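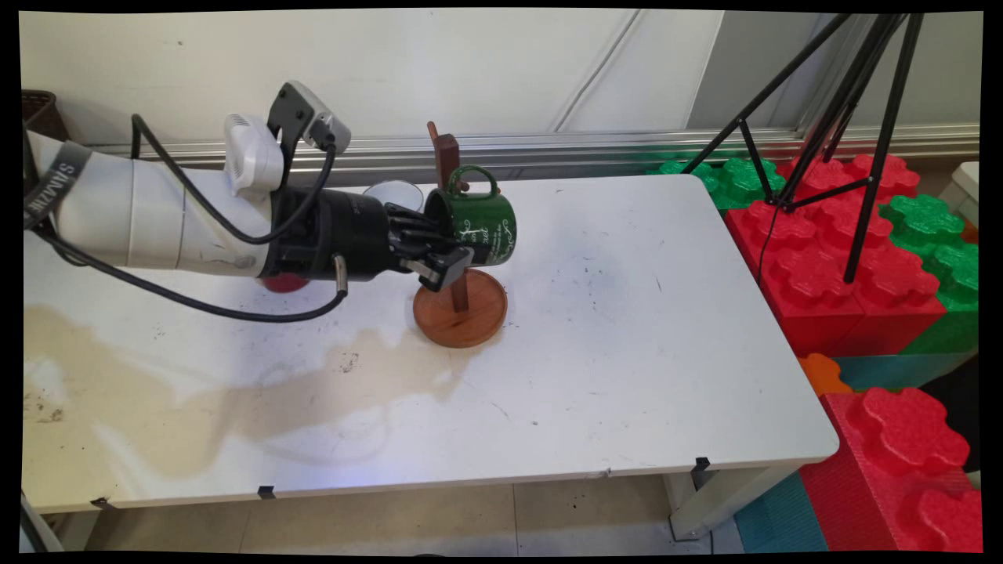
One buyer wrote to us in December that her old mug tree had gone over twice before breakfast, taking a souvenir mug with it the second time, and could we please sell her something with a bottom on it. We could. We have been selling things with bottoms on them for a while now.

The Branis Mug Stand
Item 363

Most mug stands are bought by people who have run out of cupboard. A few are bought by people who have plenty of cupboard and want the good mugs where visitors will see them. The Branis doesn't ask which you are.

It's a post on a base, with pegs. The post is dark brown with a squared tip at the top, and the base is round, a lighter orange-brown, with a raised rim. We get letters about the two colors not matching. They were never going to match. If it bothers you, hang more mugs.

The rim on the base is there for the drip that comes off a mug you swore was dry. It will hold a few drops. It will not hold the contents of a mug you forgot to empty, and we would rather not hear about it again.

Hanging a mug
Handle up, rim out, slide it on to the peg and let go. Start with a low peg, then go to the opposite side of the post, then work your way up. Heavy mugs go low. If you hang all your stoneware on one side, the stand will lean that way, as would you.

Will my mugs fit?
Ordinary ceramic mugs with an ordinary loop handle, yes. Mugs with writing on them, yes, though whichever way you hang them the writing will end up facing the wall. Espresso cups with handles made for one finger of a small child, probably not. Soup mugs as wide as the soup bowl they replaced will go on, but they'll crowd the neighbors.

Travel mugs don't have a place here. Keep them in the car with the others.

Care
Wipe with a damp cloth and dry it. Keep it out of the dishwasher and out of the sink. A little kitchen oil on the post once in a while won't hurt.

What's in the box
Base, post, pegs, one screw, one sheet of instructions. The pegs push in by hand. The screw goes up through the base into the post, and you'll need your own screwdriver. Mugs are not included, and we assume you have too many already.

Goes with
Menura Drying Mat, item 751. For the mugs that are waiting their turn.
Bensaid Cup Hooks, item 312. For under the shelf, when the stand is full and you have bought another mug anyway.

Shipping and returns
Ships flat from the Fledeo warehouse. We made 2,000 in this run, and when they're gone there will be a wait. Returns are fine if the stand is unused and all the pegs are in the box. Please check under the couch first.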